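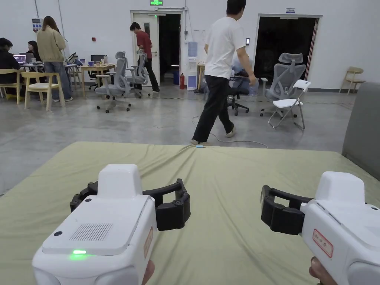 Rules for People Who Teach Robots

A robot can learn a chore by copying people. Somebody folds a shirt with hand-held grippers, which have jaws a bit like a robot's. The movements are recorded. At Sallmont, everyone who does this work follows the same rules.

Keep the floor clear. Cables can trip a person who is walking by.

Check that the gripper is on before you pick up the cloth.
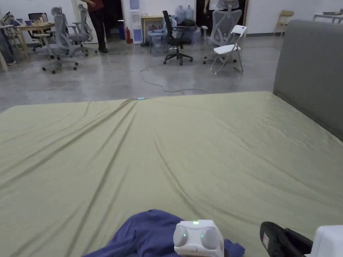 Whitlock asked whether a mistake should be erased. It should not. A dropped sleeve stays in the record, marked as a mistake, and the person starts again.

Grip the cloth with the jaws and keep your fingers away from them. Move at a steady speed. Take a break after 50 tries, even if you feel fine.
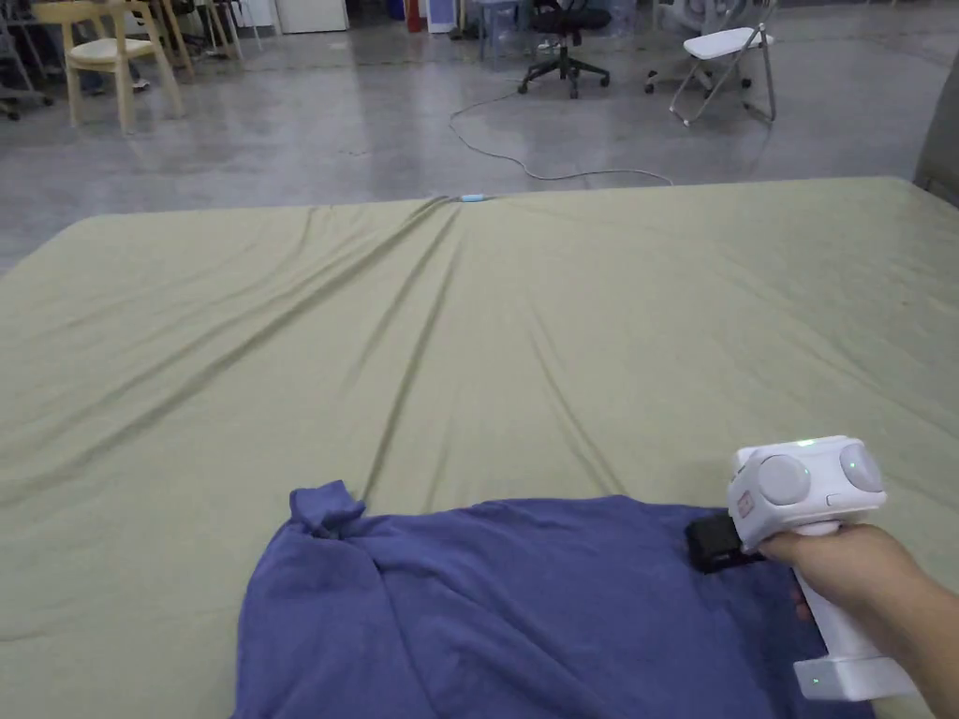 HUSTDALE, Oct 31, 2020

The rules were changed in September. People must now be told what is recorded, and they can say no. Sallmont has more than 1548 recordings, and 177 were removed because someone asked.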